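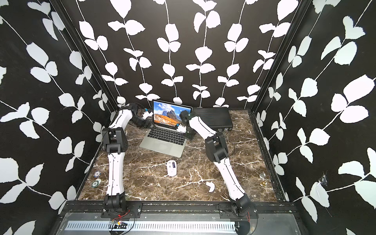
3.2 Cell layout and mounting

The Tenudow cell holds two arms of the same build, both fixed to a black rail along the front edge of the table (Figure 2). Each arm stands on a dark mounting plate bolted to the rail. The plates were cut by Stania to our drawing and have slotted holes, so a base can be moved sideways before the bolts are tightened. In the first version of the cell the bases were clamped. The clamps crept under load, and after a long day of recording the left arm would reach a few millimetres short of where it had been in the morning. Bolting the plates cured most of this. The rest came from the elbow joints and is dealt with in Section 3.4.

With the bases at the front, the arms work away from the operator and towards the back wall. This leaves the middle of the table open for large objects, such as the laptop used in the lid and keyboard tasks, and both grippers can get at such an object from its two sides. The cost is a poor reach close to the rail itself. Objects placed directly between the bases can be picked up only with the elbow folded hard back, and we keep start positions out of that strip.

The table and the walls are treated as parts that can be changed. The tabletop has a dark brown marble pattern in the current set-up, and the three walls carry a black covering with white climbing vines. Other sets at Mondinach use plain grey, brick and a light wood pattern. The covering is swapped between recording blocks, never within one. A change takes two people most of a morning, since the rear corner posts have to be cleared of cable before the old sheet can be pulled off. Scuffs are left alone while a block is running. The patch low on the right wall in Figure 2, where a lighter surface shows through, was logged and left for the same reason: repairing it halfway through would have given two versions of one background under a single label.

3.3 Cabling

Most of the faults we logged in the first months were cable faults. The joints are wired in a chain, and a poor contact at one joint takes out every joint after it. On the screen this looks like a dead gripper, and for some time we replaced grippers that had nothing wrong with them. The rule now is to start from the base and work outwards, pressing each plug home and reading back the joint numbers after each one. If the count stops at the elbow, the fault is at the elbow or just before it.

Cables at the wrist need slack for the full turn of the last two joints. We set the slack with the arm at its furthest stretch, then fold it fully and check that the loop doesn't catch on the upper link. Too much slack is as bad as too little. A loose loop will sooner or later drag across the table and move an object during a recording, and this is hard to spot afterwards unless the object falls over.

A small board on the front rail, between the two bases, has a red indicator light. The light shows only that the board has power and should not be read as a sign that the arms are ready. We lost a full session before this was written into the start-up sheet. The leads that run from the board along the slotted panel towards the right base are checked by hand at the start of each day. Leads that hang below a base are tied up if they can reach anything that moves, and otherwise left where they can be seen. An early attempt to hide all wiring under the table made the cell tidy and very slow to repair.

3.4 Zeroing and joint checks

Each arm is zeroed at the start of a recording block and again after any work on a joint. The arm is powered down, placed by hand against a printed jig on its own base plate, and powered up in that position. The offsets are then read and stored under the cell name and the arm side. Left and right files must never be exchanged, and the loader refuses a file whose side does not match the port. This check was added after one bad start in March, when the right arm came up with the left arm's offsets and struck the back wall.

After zeroing, the operator runs a slow sweep of every joint and then the touch test. In the touch test each gripper is lowered to 2 mm above three marks on a card laid on the table. The gap is tested with a feeler gauge. If one mark is out, the card is moved and the test is repeated, because the card is more often at fault than the arm. If all three are out in the same direction, the base bolts are checked first. If they are out in different directions, the elbow is the usual cause.

The elbow carries the load of the wrist and gripper at the end of the upper link, and it is the joint that wears first. Play is measured by holding the lower link still and moving the upper link gently by hand while the encoder is read. We replace the motor when the reading no longer returns to the same value. Ľubomír Halás carried out all of the replacements reported here, so the repair times in Table 4 are those of one experienced person and will be low for a new user.

3.5 Grippers

The fingers are white and are held on by two screws each. They are cheap and are changed often. A cracked finger will usually still close, and can pass the sweep without trouble, but it bends under load and lets thin objects slip. Poker chips show this sooner than anything else in our object set: a chip lying flat has to be caught by its edge, and a bent finger slides over the top of it. The operator therefore picks up one chip with each gripper before the first recording of the day. If either arm fails three times, both fingers on that gripper are changed and the arm is zeroed again.

Blue tape on the gripper is replaced whenever an edge lifts. Fingers are wiped with a dry cloth only. An alcohol wipe was tried and left the plastic slightly sticky, which helped with smooth objects and spoiled the release of light ones.

3.6 Service intervals and faults

The cell is serviced every 200 recordings. A service covers the base bolts, the plugs along both arms, the fingers and the touch test. Every 1000 recordings the elbow motors are also checked for play and the offsets are compared with those from the previous check. Between the first service and the close of the log on 2024-08-11 the cell made 1509 recordings.

The intervals were set by trial. A longer gap between services was tried with the Daher cell, which has the same arms and rail, and the share of recordings thrown out for dropped objects rose before any joint fault was reported by the software. Error messages came late in nearly every case. Operators noticed a change in sound, or a gripper that hovered beside its target and needed a second approach, well before the controller raised a warning. We now ask operators to write such remarks in the log in their own words, with the recording number, even when the recording is kept.

Faults are grouped in Table 4 by the part that was finally changed or refitted. Where two parts were changed in one visit, the fault is listed under the first. Plug faults make up the largest group, followed by fingers. Base bolts appear only in the period before the plates were fitted with locking washers.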